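Keeping Sandwich Fillings Dry
By Retno Krishnan
Print | E-mail | 2 comments

Most soggy sandwiches come from water carried in on the vegetables. Salad leaves should be spun, then left on a towel until no drops show. Shred cabbage with a sharp knife; a dull one crushes the cells and releases juice. Slice tomatoes last.

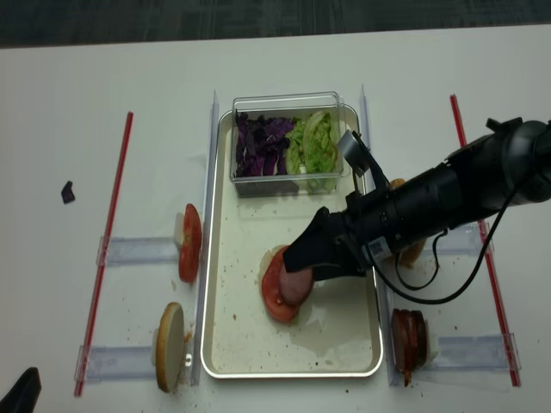
Salt draws water out of tomato in minutes, so season at the table. If the slices must be cut ahead, lay them on paper towel and turn them once. Butter or mayonnaise spread to the crust slows soaking - a thin, complete layer works better than a thick patch in the middle.

Wipe crumbs off the work surface between batches. They hold moisture and stick to the next roll.
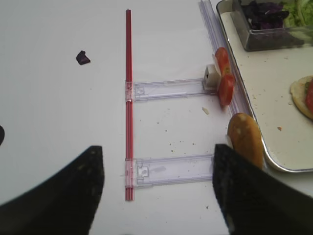 Storing Cut Vegetables

Keep cabbage and lettuce in a lidded container in the refrigerator, with a folded paper towel underneath. Replace the towel when it feels damp. Cabbage keeps for days - cut lettuce browns sooner, so shred less of it.

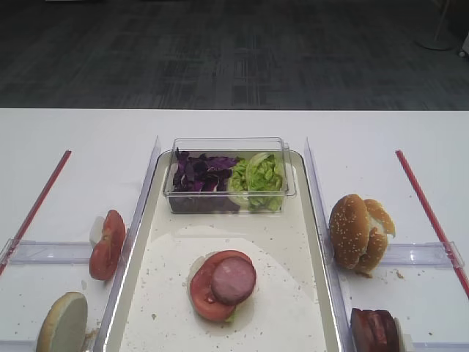

Shredded purple cabbage in a clear container.

50 shares

Related
Freezing Bread Rolls
Sharpening a Kitchen Knife
Removing Beet Stains From Cutting Boards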